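玩具キッチン用小物の配置基準を改定 Budine、天板まわりの運用を統一

2018年4月5日

玩具キッチンと付属小物の貸出を手がけるBudineは、天板上に置く小物の配置基準を改定し、貸出先に通知した。対象は木目天板を備えた小型キッチン「Drelton」の全台で、適用は5月からとなる。改定は4項目にわたり、鍋の向き、布の折り方、食材玩具の置き場所、天板前縁の点検を扱う。

従来の基準は付属品の一覧と収納箱への戻し方を定めたもので、使用中および展示中の天板上の位置については規定がなかった。同社によると、貸出先ごとに並べ方が異なり、返却時の照合に時間を要していた。照合表の様式も今回あわせて改められ、天板を前後左右に分けた略図に品名を書き込む形式となった。

基準の対象となる小物は、ステンレス製の鍋、薄緑色の布、食材玩具の3区分に分かれる。鍋は両側に針金を曲げた輪状の取っ手が付くもので、蓋は付属しない。布は折りたたんだ状態で天板の奥側に置く。食材玩具は布の上に置くものと、天板に直接置くものとを分けて管理する。黄色の小物は左奥、赤色の小物は布の上が定位置となる。

鍋については、取っ手の一方を左手前、もう一方を右奥に向ける斜めの配置が標準とされた。取っ手を真横に向けた場合、隣に置く布や小物との間隔が取りにくいためである。手前側の取っ手は天板の面に沿わせ、前縁を越えて通路側に出さない。鍋の内側は空のまま置き、食材玩具を入れた状態での保管は認めない。
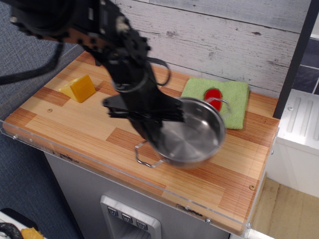

布と食材玩具の扱い

布は端をそろえて折り、鍋の後方または右側に敷く。位置に幅を持たせたのは、鍋を天板の中央より右に置く場合と左に置く場合の両方を想定したことによる。布の役割は置き場所の目印であり、鍋敷きとしては用いない。鍋の底が布にかかったときは、鍋を動かさず布のほうを奥へ引いて直す。

布の上に置く赤い食材玩具は1点とする。丸い形のものは転がりや滑りを考慮し、布の縁から離して置く。唐辛子のような細長いものは斜めに置いてもよく、へた側を奥、先端を手前に向ける。先端が布の前端をわずかに越える程度は許容範囲に含まれる。

黄色のチーズ形などは布を使わず、天板の左奥に直接置く。鍋との間には指が入る間隔を確保し、背面の板に押し付けない。表面に光沢のある玩具は擦り傷が目立つことから、天板上を引きずる移動も禁じられた。持ち上げて移すことが原則で、清掃時も同様の扱いとなる。

布の洗濯は返却後に同社側で行う。貸出先で汚れが生じた場合は予備の布と交換し、汚れた布は折らずに専用の袋へ入れる。予備は1台につき6枚を同梱する。赤や黄の食材玩具を布で包んで返却する例が過去にあり、通知では区分ごとに袋を分けるよう改めて求めている。

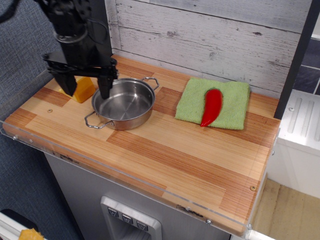 天板前縁の点検

天板の前縁には透明なアクリルの縁材がねじで留めてある。小物の落下を抑える部材で、通知では縁材の浮き、ひび、ねじの緩みを点検項目に加えた。点検は配置を始める前に行い、縁材に爪を当てて左右に動かし、がたつきの有無を確かめる。異常があれば小物を並べず、台ごと使用を止める。ねじの増し締めは貸出先では行わない。締めすぎによって留め穴の周囲から割れが進むおそれがあるためとしている。

木目の天板は濃淡の異なる帯が並ぶ仕上げで、細かな傷が見分けにくい。点検時は斜めから光を当て、帯の境目に沿って確認する。清拭には固く絞った布を用い、アルコールを含む清掃剤は縁材に付着させない。白っぽい木の背面板は乾いた刷毛でほこりを払うにとどめる。

縁材の交換部品はButtが供給する。価格は左右いずれの部材も1点3,000円で、留めねじを含む。交換作業は同社の整備担当が引き取りの際に行い、作業中は代替の台を貸し出す。

適用時期と対象台数

改定基準が適用されるDreltonは265台。5月以降の新規貸出分から新しい照合表を同梱し、すでに貸出中の台には照合表のみを郵送する。旧様式の照合表による返却は、貸出中の契約が終わるまで受け付ける。

食材玩具の単品補充は、従来どおりTilletiaの補充品一覧に沿って扱う。形や色が一覧と異なる代用品を置いた場合は照合の対象外となり、返却時に分けて戻される。紛失品の請求方法に変更はない。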